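Subject: Re: [simclub] Spray bottle task, ready to freeze?

On the November list, someone from the Susis team wrote:

> We think the spray bottle task is ready to freeze for the
> Niltitz round. The policy is at 428 successes in 2000 rollouts
> and still climbing, and the house scene loads on every lab
> machine now. Two renders from the current build are on the
> club page if anyone wants to look. Unless there are objections
> we'll tag it tonight and start on the write-up.

I have objections. I pulled both renders so we're all talking about the same build.

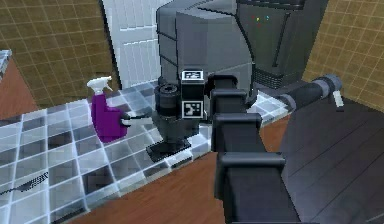
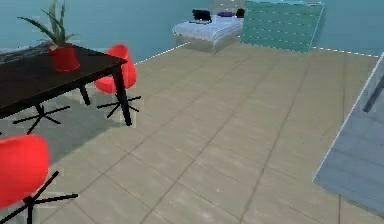
Olatunji Student Robotics Club - Simulation Group

First, the number. 428 out of 2000 is 21.4 percent, and I can't find what the task config calls a success. When I read the reward file last night, it paid out for finger contact with the bottle. If that's still the rule, a finger resting against the purple bottle scores the same as a real grasp. Look at the counter render. The light gray finger is right at the side of the bottle, and I can't tell from that view if it's touching or just short of it. I wouldn't want to defend that to a judge as a pick. Please post the success check itself, with the lift height and how long the bottle has to stay up.

Second, the markers. There are two of them on the front of the gripper, and the entry form says we don't use them for pose. Are they being read or not? If they are, the form is wrong. If they're only part of the model, fine, but say so in the readme.

Third, the room with the table and the red chairs. It's a nice room and I have no idea what it's doing for us. The wide view shows a lot of open tile between the table and that grayish-blue panel on the right, and the robot isn't in it. The task as written is at the counter. So are we rendering a whole extra room on every reset? My desktop took 58 minutes for a batch that used to finish in 11, and I'd like somebody to load the counter by itself and compare before we blame my graphics card again.

I also don't buy "still climbing." The Sultoline entry looked like that last year and then sat flat for the rest of the term. One curve from one seed doesn't tell me much. Run a few more seeds and put the bad ones on the plot too.

What I'd settle for before a tag:

- the success check, in plain words, in the readme
- the same policy scored again under a proper lift rule
- bottle start position moved around between resets (I think it's fixed right now - correct me if not)
- a yes or no on the markers

I'm not against freezing. The rules let us tag as late as 9 p.m. on the last day, and I'd take a lower score that means something over this one. I can do the rescoring if somebody sends me the checkpoint. The link in the last message gives me a permission error.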